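Clornora Countertop Rulebook and Marking Kit

For shops, labs and test kitchens running an arm over a work surface
Item 1388 | Revised May 2022 | Ships from Plerthorpe

Most safety binders are bought, shelved and admired. The Clornora kit is spiral bound, wipes clean and fits on a hook next to the stop button, so the excuses are limited.

What you get
Rulebook, 186 pages, large type
11 laminated station cards
5 rolls of floor and counter tape, yellow
Sign-off log with a pen on a string (the string is short, and we've heard your feedback)

What it covers
Reach and keep-out lines. Speed limits with a person nearby. Cable routing at the wrist. Who may clear a stop, and who only thinks they may. The chapter on grippers was rewritten by Kerstin Haugen after she read the old one out loud at a meeting and got laughs in the wrong places.

The kit doesn't replace your own risk assessment or the standards that apply where you work. It does give you a place to write the assessment down, which puts you ahead of several sites we've visited.

Crowded counters
Station card 7 is the one people photocopy. Mark the arm's full reach before you set out a single dish. Keep hot appliances outside the line, or unplug them and tag the cord. Drawers count as obstacles when open, and the arm's path gets checked with them open. 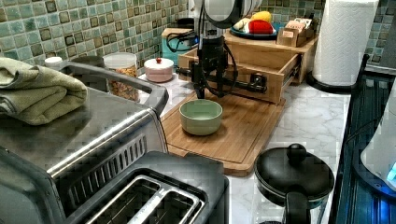 Card 8 goes on to loose items: anything that can tip gets a fixed spot, and the spot gets tape. If a bowl moves, the log says who moved it. "The cat" was accepted once, at Fawzy, and has been struck from the form.

Customer comments
"We taped everything. Then we taped it where the card said." — Welington Brito
"Dry reading, good index." — Dalia Lūse

Ordering
Single kits ship flat. Up to three replacement cards a year are free if you send back the ruined ones — coffee damage included. A Jolo wall bracket is sold separately. For bulk orders and training copies, ask for Bastien Vidal at the order desk.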